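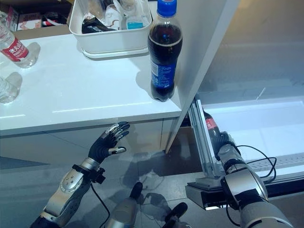
Can I reuse soda and water bottles for homemade ginger soda?

Roxana Pacheco
Perenow
Viewed 2,562 times

Hi everyone! I made my first ginger bug last month and I'm completely hooked. It took six days to get going (my kitchen is on the cool side) and then one morning it was fizzing away like crazy. I've made two batches so far, one plain ginger and one with hibiscus, and I kept both in jars in the fridge, so they tasted great but went flat pretty fast.

Now I want real bubbles! I don't have any swing-top glass bottles yet and the good ones aren't cheap. We do go through a lot of store-bought soda and water, so I have plenty of empty plastic bottles. Are those OK for the second ferment, or am I going to end up mopping the ceiling? Also, how do you know when it's ready? My recipe just says "until carbonated" and that could mean anything.

Leopold Mayrhofer
602 posts

Welcome to the fun part! Yes, plastic soda bottles work really well, and I still use them even though I own a shelf full of glass. They're made to hold pressure, and you can feel what's going on inside by squeezing. I'd stick with bottles that held something fizzy. Plain water bottles are usually much thinner and can bulge or tip over on you.

My routine goes like this:

Wash the bottle and cap with warm soapy water and rinse until there's no smell of the old drink. Cola smell hangs around in the cap, so soak that a bit longer.

Fill it, leaving an inch or two of space at the top, and screw the cap down tight.

Leave it on the counter out of the sun and give it a squeeze morning and evening. When it's as hard as an unopened soda from the store, it goes in the fridge.

Chill overnight, then open it slowly over the sink. Slowly!! I have lost most of a very nice pear batch to impatience.

In summer mine can be firm in a day. In January it's more like four. Fruit juice speeds things up a lot, so check your hibiscus one more often if you sweetened it with juice. 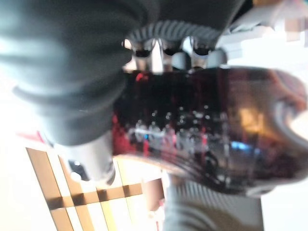

Idun Granström
44 posts

What Leopold said, plus I'd toss any bottle with a crease or a cloudy patch and get a new one. Don't clean them with boiling water either, they shrink into funny shapes.

If you move to glass later, keep filling one plastic bottle from every batch and use it as your tester. When that one is hard, the glass ones go in the fridge too. And make sure the glass is meant for carbonated drinks. The decorative square kind can break!

Try lemon peel and a few crushed cardamom pods sometime. So good.

Teófilo Chávez

i just use whatever bottle and never had a problem. more sugar = more fizz

Roxana Pacheco

Thank you all! Two soda bottles are filled and sitting by the toaster, and I've already squeezed them three times since lunch. Cardamom is next.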